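About Casent

We teach people to tune, regulate and repair pianos. Casent is a small school in the old Pruvost furniture works in Rurnell, and if you walk past the loading door on a warm morning you will hear the same note being struck over and over while somebody inside tries to get three strings to agree with each other. We love that sound. We hope you will too, or at least that you can learn to live with it!

How the school started

Blandine Poulain had been tuning for schools and churches for a long time when a music teacher asked her who would take over her route one day. She had no answer. The tuners she knew were her age or older, and the people who wrote to her asking to learn had nowhere to go nearby. So she rented one room at the works, moved in two uprights that a church hall was getting rid of, and took on four students that first winter. The room had one radiator (pianos hate that, and so did the students). They wore coats and learned unisons.

One of those first students was Gaspard Aubert, who had come from cabinetmaking and could already glue a cracked soundboard better than most. He stayed on to run the repair bench and still does. The two uprights are here as well. One of them is our beginner tuning piano and has had its pitch raised and lowered so many times that it deserves a pension.

What we teach

The full course runs from September to June. You start with your ears: hearing beats, slowing them down, getting one clean unison, then an octave, then a whole temperament. Most students find the first weeks hard and a bit strange, and then one afternoon it clicks and they can't stop hearing beats in refrigerators and elevators. It's a wonderful thing to watch.

After that come the action and the keys. A full piano action has thousands of parts, and you will take one out, lay it on the bench and learn what each piece is for. You'll ease keys, replace hammer shanks, bush a keyframe, space and level, set let-off and drop. Babita Tomar teaches regulation, and she teaches it slowly, with a lot of playing in between, so that your fingers learn what a sixteenth of an inch feels like.

In the spring we do strings, pins and voicing. Voicing is everyone's favorite and the one place where we ask you to do less than you want to. You can always put another needle in a hammer. You can't take one out.

We also run short courses for piano owners and players. The evening class, "Know Your Own Piano," starts at 7 p.m. and covers sticking keys, humidity, what to look for in a used upright and when to call a tuner. Bring a phone recording of whatever your piano is doing wrong. We mean it, the odd buzzes are the best part of the night.

The workshop

We have a lot more space than that first room now. There are 43 pianos in the building, most of them uprights, along with some tired grands and a square piano from Flilholm that Loïc Vasseur has been restoring on and off for longer than he likes to admit. Each student gets a bench and a piano to look after for the year. By June you will know that instrument better than the family that gave it to us did.

Our tool library holds 842 items, from tuning levers to center pin reamers, and students may borrow from it overnight. Good tools cost real money and you shouldn't have to buy a full kit before you know what suits your hand. The reading room next door has service manuals, old factory scales and a very comfortable chair.

Pianos in the community

Each spring the students go out in pairs with a teacher and tune for schools, care homes and rehearsal rooms around Rurnell. Last year they did 80 visits. The fee is small and goes into the parts fund, and the students get what no workshop can give them: bad light, a hallway full of kids, a piano with a broken bass string and a concert at six. Romain Rey plans the visits and would love to hear from you if you have a piano that needs some care.

We take in donated pianos when we can. We can't say yes to all of them, so please write first and send the maker's name, the serial number and a picture of the inside with the lid up.

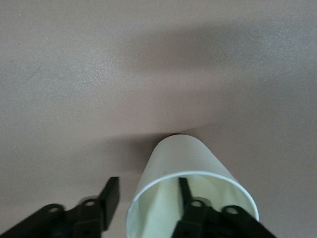 Come and see us

Open mornings are held in March and October, from 9:30 to noon. You can try a tuning lever, talk to current students and play anything that has its keys in. The full course has a $200 deposit, which comes off your first term's fees. Write to the office to ask about places, or ring the bell at the side door. Ring it twice if you can hear tuning.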